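Kapitel 4
Licht an Grenzflächen: Spiegeln, Brechen, Durchlassen
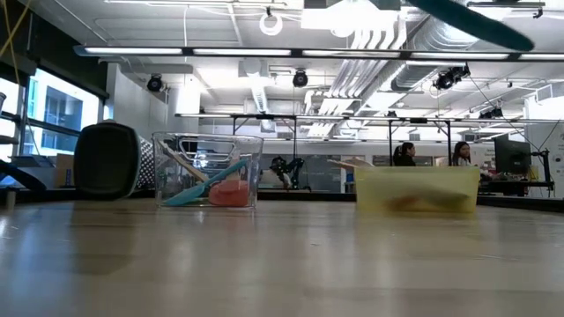 Licht ist ein erstaunlich höflicher Besucher: Wo immer es auf ein neues Material trifft, hält es sich an feste Regeln, und mit ein paar davon kommt man schon unglaublich weit! Ein Teil wird zurückgeworfen, ein Teil dringt ein, ein Teil wird verschluckt, und das geschieht an jeder Oberfläche gleichzeitig, nur in ganz verschiedenen Anteilen. Glänzende Tischplatten wie die im Bild sind dafür ein dankbares Studienobjekt. Das Holz selbst erscheint hellbraun und grau, weil es das Licht nach allen Seiten streut, und trotzdem liegt links ein bläulicher Schimmer von den Fenstern darauf, der von der Spiegelung an der glatten Oberfläche stammt. Beide Vorgänge überlagern sich, und unser Auge trennt sie mühelos.

Auch die durchsichtige Kunststoffbox mit dem türkisfarbenen Küchenhelfer darin wird uns in diesem Kapitel nützen. Warum sehen wir klaren Kunststoff überhaupt, wenn er das Licht doch durchlässt? Achten Sie einmal auf den dicken Rand solcher Behälter! An Kanten und Krümmungen wird das Licht besonders stark abgelenkt, und genau dort verrät sich das Material.

Die Physikerin Jessie Haldane ließ ihre Studierenden in Plakivitz am ersten Kurstag eine Glasscherbe in Speiseöl versenken. Öl und Glas brechen das Licht beinahe gleich stark, die Grenzfläche verliert ihre Wirkung, und die Scherbe verschwindet vor aller Augen. Wer das einmal selbst probiert hat (mit Handschuhen, bitte), vergisst den Begriff Brechzahl nie wieder. In Abschnitt 4.3 bauen wir den Versuch nach und messen dabei auch, wie sich die Sichtbarkeit mit der Temperatur des Öls verändert.

Zuvor brauchen wir etwas Geometrie, aber keine Sorge, es bleibt überschaubar. Das Reflexionsgesetz kennen Sie vermutlich schon: Einfallswinkel gleich Ausfallswinkel, beide gemessen zum Lot. Spannend wird es bei flachem Einfall. Schauen Sie an einem Nachmittag im Juli senkrecht von einem Steg ins Wasser, dann erkennen Sie die Steine am Grund. Heben Sie den Blick zum anderen Ufer, und der See wird zum Spiegel! Treffen die Strahlen unter 80 Grad zum Lot auf, wirft Wasser mehr als ein Drittel des Lichts zurück, bei senkrechtem Einfall sind es nur zwei Prozent.

Was Sie aus früheren Kapiteln mitbringen sollten
Strahlenmodell des Lichts (Kapitel 1)
Sinus und Kosinus am rechtwinkligen Dreieck
Umgang mit Messunsicherheiten (Kapitel 2)

Einstiegsaufgabe
Stellen Sie ein Trinkglas mit 200 Millilitern Wasser auf ein kariertes Blatt und einen Löffel schräg hinein. Zeichnen Sie den Löffel aus fünf verschiedenen Blickrichtungen und markieren Sie jeweils die Stelle, an der er zu knicken scheint. Bewahren Sie die Skizzen auf, in Abschnitt 4.2 werden sie mit dem Brechungsgesetz verglichen.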